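How We Taught Two Arms to Put Shoes on a Rack
Posted 2018-05-07 by Marisol Kapoor, robotics club

A bunch of you asked how our club got the shoe rack project going, so I finally sat down and typed it up. You'll need a two-arm setup, a little wire rack, and some footwear you don't mind seeing pinched (I mean it, leave the good sneakers at home!).

Step 1. Bolt everything down first
We skipped this in April and lost a whole afternoon. If the arm bases can wiggle even a tiny bit, every position you save drifts, and you'll blame your code for it. Tighten the mounts, then grab each arm at the shoulder and give it a shake. Nothing should move.

Step 2. Start with slides
Slides are great for beginners. No laces, no tongue flopping around, and the sides are easy to grab. We do one pair at the rack and leave the other pair out on the open wood, turned sideways, so the arms have to deal with two different directions.

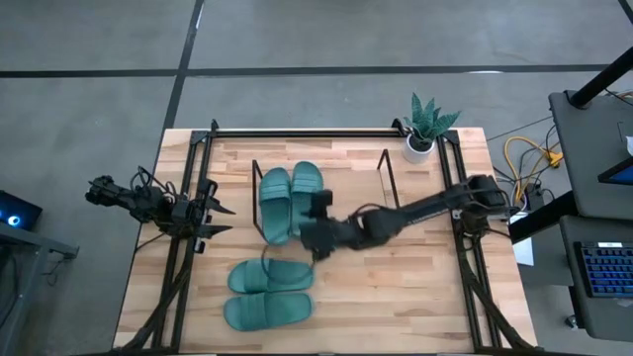 Devon wrote in to ask whether you couldn't just run one arm and save yourself the headache. You can, and our Troller team did it that way. It's slower, and the shoe likes to spin when you pull on one side. With two arms, the second one can wait close by with its fingers open and step in when things start to slide.

Step 3. Record your runs
Drive the arms by hand and save every run, including the ugly ones. We name our teams after made-up planets, and team Inia recorded 388 runs before we trained anything. We threw out 74 of them, mostly for jerky driving. Take breaks! Tired drivers yank, and the arms learn to yank too.

Step 4. Move up to mesh shoes
Once slides feel boring, switch to something with a soft upper. Mesh squishes, so your old closing distance probably won't work. Come in at the rim, close slowly, and stop as soon as you've got a hold. Keep the wrist cables in mind as well, and give the loops enough room that they don't snag on the other arm.
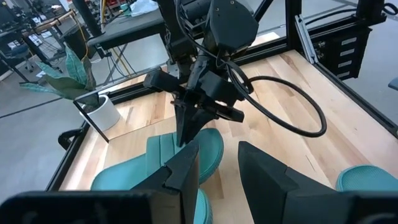 My team kept crashing the arms together at this point, Priya commented, until we made one of them always go first. Good tip, and we do the same now: one arm moves, the other holds still for 2 seconds, then they swap.

Step 5. Test with a stranger's hands
Get someone from another team to set the shoes down before each test. You'll always put them in the same easy spot without noticing. Do 5 tries, write down every miss, and go back to Step 3 for whatever went wrong most.

Next up for us is pairing lefts with rights, and I'll post the settings file when team Rakarov gives me back the laptop.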